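Thursday, October

Adhesive creep, batch 3124. Likiretti two-part paste, mixed by weight on the Claltero balance. The balance needed re-zeroing twice before it would hold, so the first cup was discarded and is not in the table.

Lap joints on mild steel strip, degreased, abraded with 100 grit, wiped again. Bond line set with glass beads. Clamped overnight in the Hikmont fixture. Two clamps had backed off by morning; those joints are marked C in the sheet and I would not trust them.

Loaded 9 joints at 500 g each on the long rail, dial gauges on the first four only. Initial readings taken at 8:40, again after lunch. Gauge 3 sticks on the return stroke. Tap the stem before reading it.

Movement so far is small on everything except the C joints, one of which had visibly slipped by early afternoon. Edges of the fillet still take a fingernail mark — either the cure is short or the ratio is off. Next batch gets a warm post-cure, up to 9 hours, before any load goes on.

Tomaszewski catalog gives a different hardener ratio from the tin. Went with the tin. Check which revision the catalog page is before reordering.

To do: swap gauge 3, recut the short strips, label the rail positions in paint pen (tape falls off when wiped with solvent).

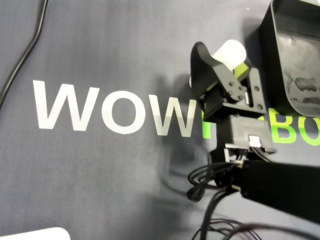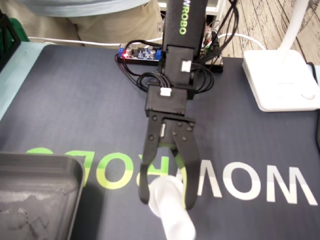

Bench, mat down. Second one shows the gripper lowered at the white cylinder.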